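Section 3: Setting up your desk and lamp

Welcome to the fun part! Your Trarano desk top is oiled, the legs are on, and now you get to turn it into a place where you'll want to sit down and write letters, do the crossword or finally sort out the tax. Set aside an afternoon, put the kettle on, and read the whole section once before you start.

You will need: a soft cloth, a tape measure, a pencil and eraser, the Bindeck cable clips from bag B, and the felt pads from bag C.

3.1 Choosing the spot

1. Find a spot with daylight coming from the side. If you write with your right hand, try to have the window on your left, and the other way round for left-handers. It makes a lovely difference to how the page looks.

2. Measure the wall. Allow at least 1377 mm of clear width for the desk with its side hook fitted. The hook is well worth having (bags, headphones, the dog's lead), so don't skip it if you can spare the room.

3. Keep the back edge of the desk 600 mm or more from any heater.

CAUTION: Solid timber moves with the seasons. A desk pushed hard against a heater can cup or split, and this isn't covered by the guarantee.

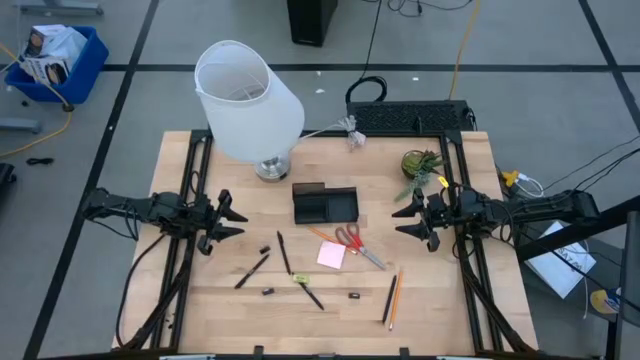
4. Stick a felt pad under each foot before you shift anything. Two people should lift the desk by the frame, never by the top. Dragging it will tear the pads off, and they're fiddly little things to put back on!

5. Press down on each corner in turn. If the desk rocks, turn the levelling foot on the short side anticlockwise until it sits firm.

3.2 Placing the lamp

A good lamp in the right place is the best thing you can do for tired eyes, and moving it costs nothing. Sit in your own chair for these steps, at your usual height, with a book or notepad open in front of you.

1. Stand the lamp at the back of the desk, on the side opposite your writing hand. That way your hand won't throw a shadow over the words you're about to write.

2. Adjust the head, if yours has one that moves, so that you can't see the bulb from where you sit. If you can't adjust it, slide the whole lamp further back.

3. Hold a pencil upright on the page and look at its shadow. You're after a soft one that falls away from your hand. Shift the lamp a little at a time and keep checking. It's oddly satisfying when it comes right.
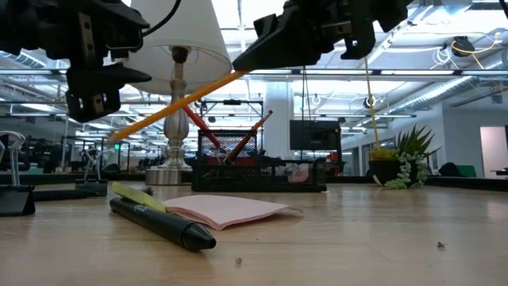
4. Choose a bulb with a warm white colour for evening reading. Go cooler if you paint or match fabric. Always check the highest wattage printed inside the lampshade or on the lamp's own label, and stay under it.

5. Run the cord along the back rail of the desk and press it into the Bindeck clips, leaving enough slack for the lamp to be moved to the front edge and back.

NOTE: If the cord is too short to reach the power point, use a power board with a safety switch and fix it under the desk. Don't run a cord across a walkway or under a rug.

3.3 Sorting out your stationery

Our showroom manager, Hanna Wysocka, has set up more of these desks than anyone, and her rule is to sort by how far you have to reach. Try it before you buy a single organiser.

1. Tip everything out onto an old towel. Test every pen on scrap paper and bin the dead ones. Be brave!

2. Put the things you use daily within a forearm's length. Pens and pencils go near your writing hand, with the sharpener beside them.

3. Put weekly things (stapler, tape, stamps) further back, or in the Borkowska tray if you ordered one. The tray sits on cork feet and won't mark the finish.
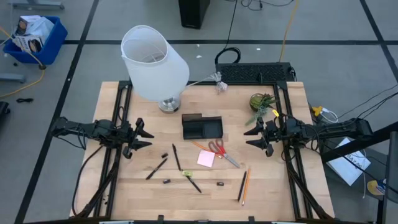
4. Everything else goes in a drawer or a shoebox. Live with it for a week and see what you end up fetching. Those things have earned a place on top.

NOTE: Permanent marker comes off an oiled top fairly well if you get to it quickly. Rub with the grain using a white eraser, then a dab of the Bernska oil. Never use nail polish remover.

3.4 Adding a plant

A bit of green cheers up any desk, and plenty of small plants are happy indoors.

1. Choose a pot with a saucer, and put a cork mat under the saucer.

2. Water the plant at the sink, let it drain well, and bring it back once the bottom of the pot is dry to the touch.

3. Keep leaves well clear of the lamp bulb and away from the power board.

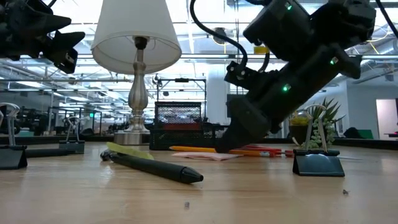
3.5 Looking after the top

1. Dust weekly with a dry cloth.

2. Oil the top once a year. We like to do ours in May. One 1000 mL tin of Bernska oil will see you through several coats.

3. Lay used oily rags flat outdoors until they are fully dry and stiff.

CAUTION: Oily rags that are scrunched up can heat up and catch fire by themselves. Never leave them in a pile or put them in the bin while damp.

Go to Section 4 for fitting the drawer.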